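Pellstead 세탁 기록 README
마지막 업데이트: 11월
읽는 시간: 6분

안녕하세요! Pellstead는 제가 집에서 빨래하면서 적어 온 천의 변화 기록이에요. 수건, 티셔츠, 행주, 베갯잇 같은 것들이 빨 때마다 얼마나 줄고 색이 얼마나 빠지는지 줄자랑 색상표를 들고 하나씩 적었습니다. 처음엔 냉장고에 붙여 둔 종이였는데 종이가 너무 너덜너덜해져서 표로 옮겼고, 옮기다 보니 욕심이 나서(늘 이렇습니다) 여기까지 왔네요.

지금 들어 있는 기록은 385줄이고 열은 22개예요. 한 줄이 세탁 한 번입니다. 같은 천을 여러 번 빨았으면 item_id가 같으니까 그걸로 묶어서 보시면 돼요.

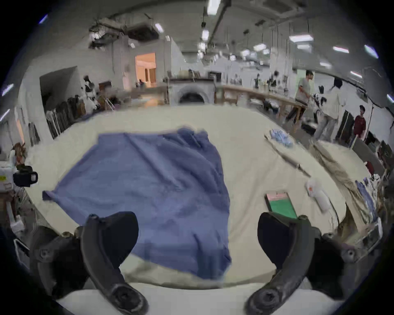
파일은 두 개뿐이에요. wash_log.csv가 본체고, items.csv에는 천마다 산 시기, 표시된 섬유 혼용률, 처음 잰 가로세로를 넣었어요. 케어라벨이 떨어져 나간 물건은 fiber 칸을 비워 뒀습니다. 손으로 만져 보고 "면 같은데?" 하고 채운 적도 있었는데 Magdalini Vasilakis 님이 보시고 그건 빼자고 하셔서 전부 뺐어요. 옳은 말씀이었죠.

자주 쓰실 열만 적어 볼게요.

- temp_c: 세탁기에 설정한 온도. 실제 물 온도는 안 쟀어요.
- width_mm, length_mm: 완전히 마른 다음 평평한 데 펴 놓고 잰 값
- shade: 색상표에서 제일 가까운 칸 번호
- drape_note: 처짐에 대한 메모. 자유 문장이라 띄어쓰기가 엉망입니다
- dry_method: line, flat, tumble 중 하나

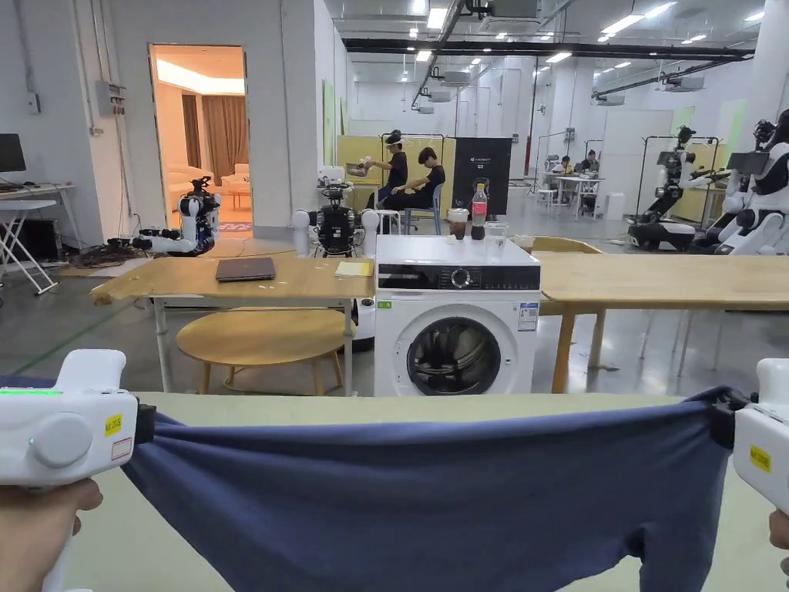 drape_note는 솔직히 넣을지 말지 제일 오래 고민한 열이에요. 숫자가 아니라서 분석하기엔 영 불편하거든요. 그래도 천을 자주 만지는 분들은 이걸 제일 재밌어하시더라고요. 적는 법은 단순해요. 양쪽 끝을 잡고 들어서 윗단이 얼마나 휘는지, 가운데가 어떤 모양으로 처지는지 봅니다. 사진 속 남색 천처럼 윗단은 살짝만 휘고 아래로 부드럽게 주름이 잡히면 저는 "완만"이라고 써요. 너무 세게 당기면 죄다 비슷해 보이니까 힘 조절이 은근히 어렵습니다. 같은 날 두 번 써 보고 말이 다르면 둘 다 남겼어요.

재는 순서도 궁금해하시는 분이 많아서 적어 둡니다. 말린 천을 펴고, 손바닥으로 가운데에서 바깥쪽으로 한 번만 쓸어요. 두 번 쓸면 니트는 늘어나요! 저도 모르고 초반 기록을 꽤 망쳤는데, 그 줄들은 지우지 않고 flag에 1을 넣어 뒀으니 평균 내실 때는 거르고 쓰세요.

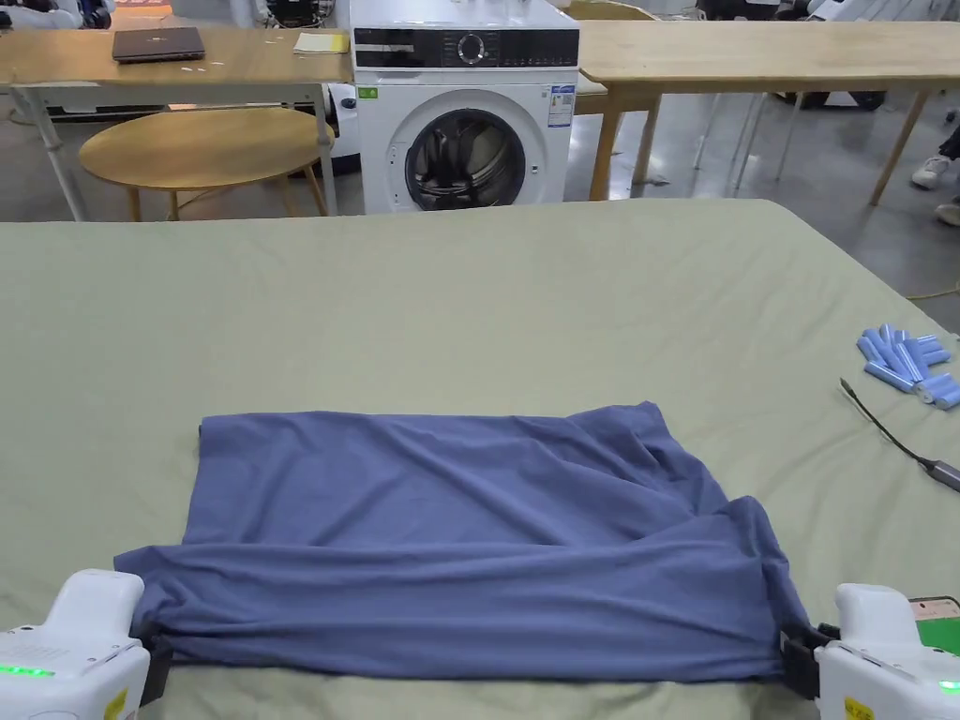
티셔츠는 밑단이 자꾸 말려서 골치예요. 어깨 꼭짓점에서 밑단까지 재는데, 밑단을 펴서 누른 상태로 잰 것과 그냥 잰 것이 섞여 있습니다. hem_pressed 열을 꼭 같이 봐 주세요. 이 열은 나중에 생긴 거라 앞쪽 기록에서는 빈칸이에요. 빈칸을 0으로 읽으시면 안 됩니다.

색 기록에도 약점이 있어요. shade는 오전 10시쯤 창가에서 보는 걸로 정해 놨는데 겨울엔 해가 약해서 남색이랑 검정이 헷갈려요. Nimmont 색상표를 쓰다가 중간에 Wiltberg 걸로 바꾼 것도 문제고요. 둘의 칸 번호는 서로 안 맞습니다. chart 열로 나눠서 보시고, 억지로 환산하지는 말아 주세요. 저도 해 보려다가 저녁 하나를 통째로 날렸어요.

세제는 Manolakis 한 가지로 끝까지 갔어요. 섬유유연제를 쓴 날은 softener가 1이고요. 세탁물 무게는 주방 저울로 재서 100그램 단위로만 적었습니다. 더 정밀한 값이 필요한 분께는 이 자료가 안 맞을 거예요. 반대로 우리 집 수건이 왜 이렇게 뻣뻣해졌나 싶은 분이라면 dry_method별로 나눠서 메모만 쭉 읽어 보셔도 꽤 재밌어요.
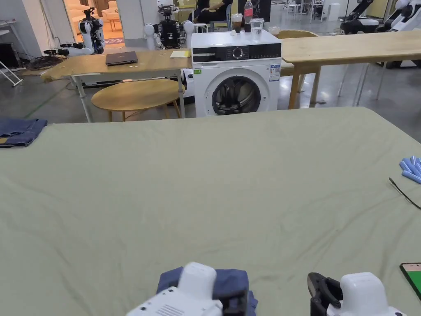
연한 녹색 천을 씌운 큰 작업대. 접힌 남색 옷과 연파랑 고무장갑이 놓여 있다.

고치거나 보태고 싶은 게 있으면 편하게 알려 주세요. 직접 적은 기록을 보내 주실 때는 item_id 앞에 본인 약자를 붙여 주시면 제가 합치기 편해요. 메모는 200자 안쪽이면 좋겠고, 사투리도 환영입니다(진짜로요). 울이랑 실크는 제가 가진 게 거의 없어서 그쪽 기록이 오면 춤출 것 같아요.

다음 판에서는 날짜 형식부터 통일하려고 해요. 지금은 달만 적힌 줄이 섞여 있어서 순서대로 보시려면 date 대신 wash_no로 정렬하셔야 합니다.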